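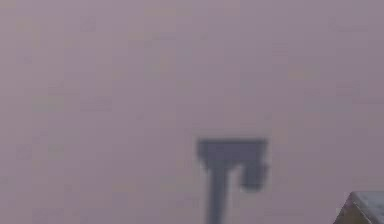 Notes for Unit 4: Collecting Demonstrations in Simulation

Learning from Demonstration, evening section
Read before the April lab. Bring the log sheet.

1. What you are collecting

A demonstration is a recording of somebody doing a task properly, stored as pairs: what the robot observed, and what it was told to do next. The learner gets a pile of these and tries to produce the second half of the pair when shown the first. That is the whole of behavior cloning, and you may now put it on your resume.

The part people skip is the word "observed." You, at the workstation, have a big free-floating view of the simulated bench that you can spin like a globe. The learner has the camera streams and the joint readings. If you steer by something that appears only in your own view, you are recording decisions for which the learner has no evidence. It will do its best anyway, much as you would if asked to parallel park by smell.

So in this unit the free view is switched off while you record. You drive from the robot's cameras. There will be complaints. There were complaints last year too, and the data got a lot better.

2. The task

We use the Mudgate bench, our simulated pick-and-place setup, with the Tuvetti teleoperation client. One episode goes like this: start from a randomized pose, find the box, close on it, lift it, put it down inside the target zone, back off. The episode ends when the arm is clear, or at 639 control steps, whichever comes first. Anything that hits the limit is saved as a timeout. Leave it in the folder. We want to know how many there are, and we want to know it from the folder, since memory is a flattering instrument.

Box position, box orientation, starting pose and lighting are all drawn fresh at reset. Some draws are unkind. You may get a box barely inside the camera's view, or a background so flat that there is very little to judge distance by. Record those. A set made only of comfortable starts teaches a robot to be excellent on comfortable days.

3. How many, and of what

Each pair of students owes 50 accepted episodes. The class set from last year, called Cheetham, has 348 accepted episodes and is on the course drive. Look through at least a dozen before you touch the controls. You will notice that nearly everyone approached the box from the left. There was no rule about this. The first pair did it, the others watched the first pair, and a policy trained on the result treated the right-hand side of the bench as a rumor.

Your 50 should include:

- starts where the box is near the edge of the view or outside it
- starts with the arm already close to the box
- approaches from more than one side
- at least a few recoveries, where you miss, notice, and fix it

On that last one: please don't stage a miss by waving the arm around. Miss the way you would really miss, a little short or a little wide, and then correct. The learner will end up in those spots often enough. It ought to have seen somebody get out of one.

4. Searching for the box

When the box is mostly out of view, beginners do one of two things. They freeze for several seconds while they think, or they sweep the arm at full speed until something turns up. Both get recorded.

Freezing is the worse habit. A long run of "observe this, do nothing" is a very clear lesson, and the learner is a very obedient student. Policies trained on hesitant operators reach a certain pose and stay there, apparently at peace. If you need to think, press pause, which stops the recording as well as the clock. Think as long as you like. Then move.

For the sweep, pick a direction and go at moderate speed. If a corner of the box shows, turn toward it smoothly and bring the rest of it into view before you descend. Don't descend on a corner. You know where the rest of a box usually is. The learner doesn't, yet.

5. Accepting and rejecting

Go over every episode after recording, at normal speed, once. Reject it if:

- the client dropped the connection or the streams are out of step
- the box was pushed into the target zone and never lifted
- you used the free view (the log will tell on you)

Do not reject an episode for being ugly. A clumsy grasp that holds is a grasp. Last year one pair threw out 151 episodes to arrive at their quota, all in pursuit of elegance, and the surviving ones were so alike that you could have stored the first and a note saying "again."

Write the reason for each rejection on the log sheet in plain words. "Bad" is not a reason. "Streams out of step after grasp" is.

6. A word about the pictures

Simulated camera streams are saved compressed, so on plain backgrounds you will see soft squares where there ought to be smooth color. Fine. Leave the setting alone. If you raise the quality halfway through, the learner gets two kinds of picture and may decide that one of them means something. The same goes for resolution, camera placement and the color of anything. Settle it before the first episode and then keep your hands in your pockets.

The gripper will often be blurry when it sits close to the lens. Fine again, provided it is blurry in the same way at test time. We check this in Unit 6, where the same policy moves to the Sornport arm and we find out which of its beliefs were about boxes and which were about the renderer.

7. Before you leave the lab

Copy the episode folder and the log sheet to the course drive. Use the pair number as the folder name. Names such as "final" and "final_real" will be returned unopened.

Then replay three of your accepted episodes with the open-loop script, which feeds your recorded commands back to the bench from the saved starting state. The box should end up where you left it - if it doesn't, something is off in the timing, and it's much nicer to learn that with three episodes than with 50.

Lab slots can take up to two pairs at a time. The sign-up sheet is on the door, and the 7 p.m. slot goes first.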